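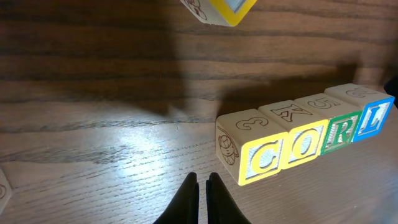 Cutting Your Kitchen Power Bill

I love this stuff, because almost all of it is free! Start with lids. A pot with a lid comes to a boil sooner, and you can turn the burner down once it gets there (pasta will happily simmer on low). Match the pot to the burner too, or you're heating the air around it.

Now the fridge. Pull it out from the wall and vacuum the coils. Ours in the Broretside house had a gray felt blanket back there, and I couldn't believe how much quieter it ran afterward. Check the door seal by closing it on a slip of paper. If the paper slides right out, wash the seal with warm soapy water and try again before you buy a new one.

Dried beans are my favorite! Soak them overnight, boil them hard for 10 minutes, then simmer with the lid on. Do a big batch and freeze it flat in bags, and that's one long cook in place of 6.
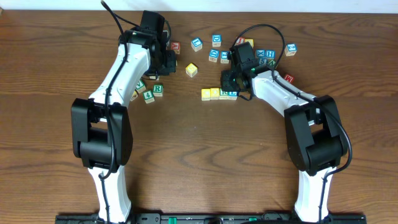 A reader in Chaiyaporn wrote in to say that she switches the oven off a few minutes early and lets the casserole finish in the heat that's left, and that she's never had a cold middle yet. Great tip, and it works for roasted vegetables as well. Just keep the door shut! For cookies I'd still leave it on to the end.

Next page: washing in cold water, and what to do about greasy aprons.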